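Bench Six: The Arm, Continued

Porard is the name of the arm. It was the name on the box the power supply came in, and by the time anyone proposed something better it was already on all the labels. Vandana Kaushik and I have been building it since November on the bench at the back of the Clerari workshop, between the drill press and a kiln that belongs to a pottery group with strong views on sawdust.

The brief we wrote ourselves was modest: pick up a rod, put it down somewhere else, leave it upright. I could do this at the age of two. Porard has had 840 attempts so far and a budget that started at 200 dollars, a figure I still mention at home.

A few notes for those following the build.

The fingers are on version 3. Version 1 was printed and bent. Version 2 was also printed, thicker, and bent more slowly, which we counted as progress. Vandana then lost patience and went to metal, which meant learning to use the bandsaw, which meant the induction class, which meant most of a month.

The wrist camera was my idea, so its cable is my problem. It snags when the last joint turns past halfway. Fixes tried to date: a clip, a longer cable, a shorter cable, and asking Porard to turn the other way.

The control code is called Bhatia, after the street where I wrote most of it in a parked car. It talks to the motors happily enough. It used to talk to them twice, and anyone who was in the workshop that evening has my apologies about the mug.

Still to do: gentler closing speed, a proper home position, and a stop button you can reach without leaning across the thing you're trying to stop.

Clerari members are welcome to come by after seven in the evening. Bring your own mug.

Catarina Gouveia
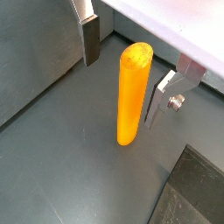
Orange rod upright between the fingers, with a gap on either side. Metal plate on the right, dark pad on the left, and the floor could use a wipe.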